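Speaker notes: do we need all this kit on the wall?
Talk for the Brirkemport fit-out evening, 2022-12-02
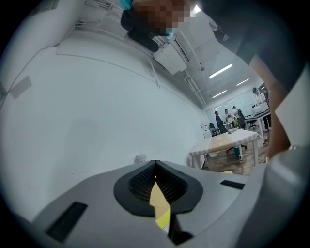
Start with the price of a plain room. Rella quoted us 947 for "wall services" in one small workroom, and I want people to hear that number before they hear anything else. Ask what they think it buys. Then point at the wall: white, one thin line of conduit or cable across it, one small grey plate. I've been in plenty of rooms that manage on less than that, and a few that have four times as much and still run an extension lead under the door.

Slide 2. The Vukside brochure says surface runs are "flexible". Read the line out. Flexible for whom? Moving one means new holes, filler and a fresh coat of paint. When we asked for a single run to be shifted in March, the bill was 431 and the old holes still show.

Pause for groans.

Slide 3. The counter-argument, and be fair to it. Burying everything in the plaster looks lovely on the day. Živković (the firm, for those who missed the last talk) do it neatly. But you pay for the chasing, you pay for the plasterer, and then somebody wants to put up a shelf and has no idea where the cable goes. I'm not convinced neat is worth that in a room where people work.

Slide 4. Things left at the foot of the wall. Skip this if we're running late. My view is that half of what we call a wiring problem is a floor problem — boxes, adaptors, bits put down for a minute.

Slide 5. What I'd ask any supplier. Who marks up the drawing afterwards? What does one extra outlet cost in year two? Will they walk the room with the people who use it? Rella took around 15 days to answer the second question and never answered the third.

Leave five minutes for questions. If someone asks about wireless everything, ask them where they charge it.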